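Best episode of The Sulach Street Show?

clokon_kid
Posted 11/10/23
My vote is the one where the mail carrier gets lost in the snow and ends up eating soup with the puppets. I was seven when it first ran and I still remember the soup song. What's yours?

zuver40
The train station two-parter. They let the kids talk for nearly the whole second half and the host just listened. No kids' show does that now.

Joly_M
Disagree on the train station one. Part two drags and the song at the end was reused from season one. The library episode is better and it's only 21 minutes.

zuver40
It wasn't reused. Same tune, new words. They did that a lot.

Joly_M
That's reused to me.
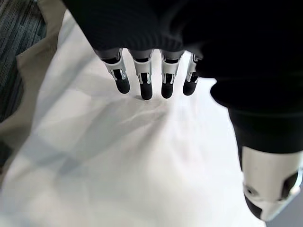

Anyway, the library one also has the only scene where the owl puppet leaves the tree. I had it on tape until the tape wore out. If anyone knows where to find a clean copy, let me know.

clokon_kid
The set that came out in 2000 has it, disc three I think. The sound is a little low.

paperowl
The 2000 set is missing the opening on some episodes, so check before you pay much for it. I paid 40 dollars for mine and the library one starts right at the front desk. My local station reran the full version last October.

Joly_M
Thanks. I don't mind losing the opening if the owl scene is all there.

paperowl
It's there. And for the record, I'm with zuver40 on the train station.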